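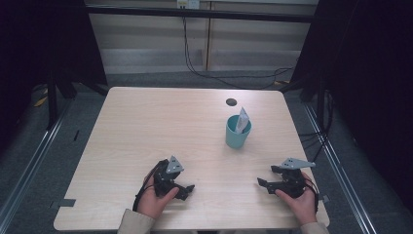
Two hands, two grippers and one teal cup.

Have you ever tried to pick up a cup while wearing thick winter mittens? It's a bit clumsy at first, and you have to think hard about something your fingers usually do on their own. Holding a gripper feels a lot like that, and at the Rekell packing centre in Clunden, learning to use one has become part of some people's jobs.

Rekell packs bathroom things into boxes and sends them to shops. There are 1,687 different products on its shelves, and until last October every single one was picked up by hand. If you worked on the packing line, you might lift the same sort of bottle over and over until your wrists ached and your mind had wandered all the way home for supper!

Now the centre has robot arms, made by a company called Bestar, and they do some of that lifting. But a robot arm doesn't know what a tube or a cup is, or how hard to squeeze one, so somebody has to show it. A person holds the grippers and does a job slowly and carefully, and the movements are saved for the robot to learn from. One showing isn't nearly enough. A new job might need 400 of them (imagine tying your shoes 400 times so that your shoes could learn!).

Toothpaste is a good one to practise on. A tube is soft and slippery, and if you pinch too hard you could end up with a very minty mess.
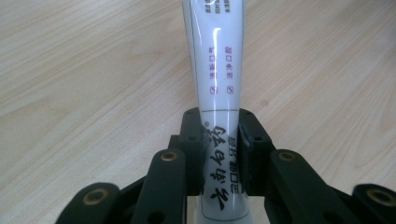 Pavliuk, who has heard plenty of questions from visiting classes, said that the one children ask most is whether the robots will take everybody's job, and that it deserves a proper answer. Some jobs at Rekell really did change. Of the 26 people who used to pack on the line, some now teach the robots, some check the finished boxes, and a few decided they would sooner work somewhere else.

Changes like that can feel exciting and worrying on the same day, even for grown-ups. You could ask someone at home whether a machine has ever changed the way they work, and what they liked or missed about the old way.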